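Two Weeks With the Linel Table Kit

I got into this because of a bottle with a green cap. My friend Maj-Britt Rønning runs the floor at a small restaurant, and she had been on at me since August to come and watch somebody try to clear a table with the Linel, the hand-held gripper kit that Westerberg sells to places thinking about automation. Come at a slow hour, she said, sit in a booth, order something, play with it. So I did!

The Linel is a pair of soft ribbed fingers on a handle, with a wide-angle camera that watches over the top of them. You do a chore with it yourself, over and over, and Westerberg's service turns your recordings into something an arm can copy later. I've spent two weeks with it now, most of that at the same table.

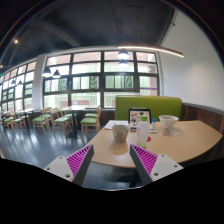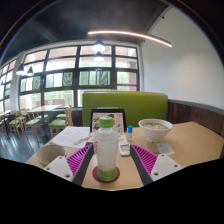
Same table both times, bottle and bowls and papers and all, with the big windows behind. I like how much of the room you get along with the fingertips.

What You Get for the Money

The starter package comes in a case the size of a carry-on. Inside there's the gripper, two spare fingers, a charger, a little card of instructions and a login for the service, which is called Savon (I kept calling it Saxon for days, sorry to everyone on the phone). The kit is 4000 dollars and Savon is 500 a month on top, which covers the storage, the checking and a person you can call. You can rent the whole lot instead, but I never got a straight answer on the rental price, so I'm leaving it out.

Setup took me one cup of coffee. You switch it on, wave it slowly around the room so it can get its bearings, squeeze the trigger a few times, and it beeps. If it beeps twice you've waved too fast and you go again. I waved too fast a lot.

How It Feels in the Hand

Good, mostly. The fingers are the best part of the whole thing. They're magenta, which I loved right away, and the ribs let them bend around whatever you squeeze, so a paper cup doesn't get crushed the second you touch it. There's a dark gray strip on the inside of each finger that does the gripping. Bottles are easy. Bowls are harder — you have to come at the rim from a funny angle, and with a full bowl of soup I simply chickened out and went back to bottles.

Flat things are where I started muttering. Paper, wrappers, packets, anything lying flush on a tabletop. You end up chasing a napkin around with two pointed tips like a bird after a crumb. Liv Tangen, who handles training for Westerberg, told me to slide the thing to the edge of the table first and pinch it there. That works fine, and I wish the instruction card said so.

My wrist got sore after the first long session. The handle is clearly made for a bigger hand than mine, and there's no strap. Maj-Britt had no trouble with it at all, but she carries plates for a living.

The Savon Side

Every night you plug the gripper in and your clips go up. In the morning you get a page with each one marked green or yellow. Green means they'll use it. Yellow comes with a short note from a real person, things like "hand moved before grip closed" or "start farther back, please." I got very competitive about this page. My best run was 12 greens in a row, and I took a screenshot and sent it to my sister, who did not write back.

The notes are friendly and quick, and I'd pay for those before I'd pay for anything else in the package. The web page itself needs work. You can't sort your clips by task, you can't rename them, and if you leave the tab open over lunch it logs you out and loses your place. Liv says sorting is on the list. The version I used was dated 31/10/2019, so check whether yours is newer before you grumble at me.

What About Flutham?

Flutham makes the other kit people ask about. I borrowed one for an afternoon. It's lighter, it has a strap (thank you!), and its case is nicer. The fingers are stiff, though, and I dented a paper cup on my very first try. If you only ever plan to move boxes and jars, I'd go for the Flutham and save your wrist. For a table where people have been eating, I'd want the soft fingers.

Would I Buy It?

For myself, no, and I can't think who would for a home. For a restaurant with a few locations and a manager who likes gadgets, I'd say rent it for a month and see how the staff take to it. Maj-Britt is still deciding. She wants a smaller handle and a lower monthly fee, and she has told Liv so, more than once, and in the meantime she's asked me to bring the charger back.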